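Kitchen arm gets its new wrist at the Leckie workshop

25/03/2018

A quick update from our corner of the Leckie shared workshop, as a few of you have been asking how the kitchen arm is getting on.

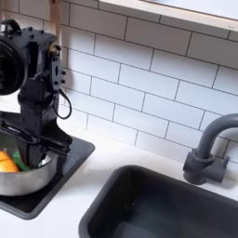
The new wrist is finally on! We've been promising it since February, and I'd started to think we'd be into summer before the last of the plates turned up. The first set came back from the cutters at Mamport with the holes on the wrong side (my drawing, my fault, sorry everyone), so we had to send off for another lot and wait. The second batch fitted first time, apart from one corner that wanted a bit of filing.

We're calling the whole thing Druketari, after a name somebody scribbled on the whiteboard and wouldn't explain, and the idea hasn't changed – an arm for the kitchen counter that can pick soft things out of a bowl and put them down again without turning them to mush. Oranges are fairly forgiving. Anything leafy is a proper pain, as it folds up or slides off between the fingers, and we've spent whole evenings on that and nothing else.

On money, we've now spent 80 pounds of this year's pot on the gripper, mostly on bars and linkages, and there's still a bit left for spare cable. I'd like the cable run tidied up before anybody starts on anything new, please. It's fine hanging loose while we're fiddling, but I've caught my sleeve on it more than once.

The next job is a long test. We want 1000 pick-ups logged before we take the arm over to the Fultilwood open day, and the tally on the sheet by the door stands at 4, so there's a way to go! If you can spare an hour to sit with it and write down what it drops, put your name on the same sheet. You don't need to know any programming, though you do need to rinse the bowl out afterwards and leave the sink as you found it.

Spare fruit is welcome too – the greengrocer is starting to give me funny looks.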